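Search this site Enter keywords Go

The pen drop

I'd been told to bring a jumper, because the test room at Dirnex is kept cool, and I'm glad I listened. I was there to hear about the fault that stopped the Flirkeck project for most of September, and I'd half expected a polite brush-off. Instead the engineer in charge pulled out a stool, handed me a tea and said, "Right, do you want the embarrassing version?"

Of course I did!

The job sounds like nothing at all. Two arms, one table, a cup, and the machine has to pick up a pen and put it in. They'd set themselves a run of 1,000 attempts before anything went to Van Rooij, the customer, and the first 200 had gone so smoothly that people had stopped watching.

"Then the left hand let go early," she told me. "Pen on the table. Fine, it happens. But the software still believed it was holding the pen, so it carried on to the cup and opened its fingers over it, very pleased with itself, and logged a success."

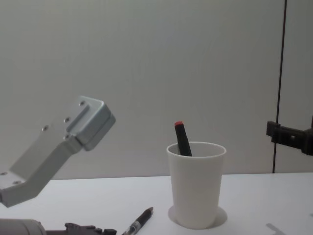 Pens, a cup and two arms at the Dirnex bench.
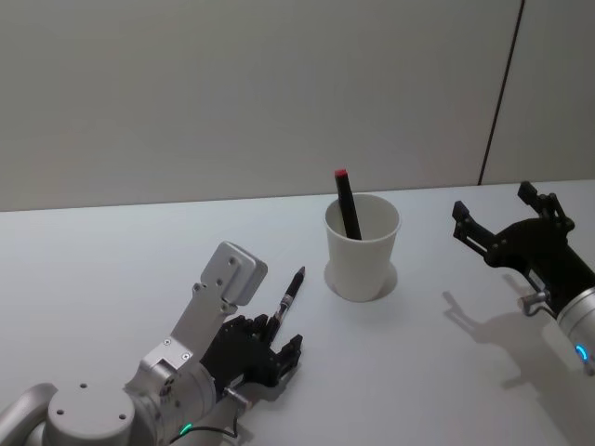
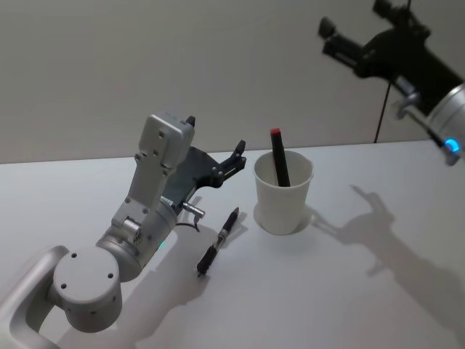

I asked how long it took them to notice. She winced. By the time somebody went back through the logs they were at attempt 700, and the counts of pens and successes didn't match. "I had to ring Van Rooij and tell them our lovely numbers were rubbish. That was not a nice phone call."

The cause was a dull one (they so often are). A grip sensor made by Griston was reporting its last good value whenever its connection dropped, so a brief loss of signal looked exactly like a firm hold. The sensor was doing what its manual said it would do. "Page 7," she said. "I know the page number very well now."

What bothered her more was the other half of it. An arm that thinks it's holding something moves differently from one that knows its hand is empty, and she'd been letting people reach in to pick up dropped pens between attempts. Did anyone get hurt? No, she said, and she said it quickly. "But I'd told them it was safe to reach in, and I was going by a reading that was stale. I lost some sleep over that."

So now a missing signal counts as a fault and both arms stop dead. Reaching in means pressing the stop button first, every time, and yes, it makes the whole run horribly slow. A few of her colleagues have grumbled. She lets them grumble.

They've started the 1,000 again from zero, and she wouldn't tell me how far they'd got. I asked twice. She topped up my tea and went back to her screen.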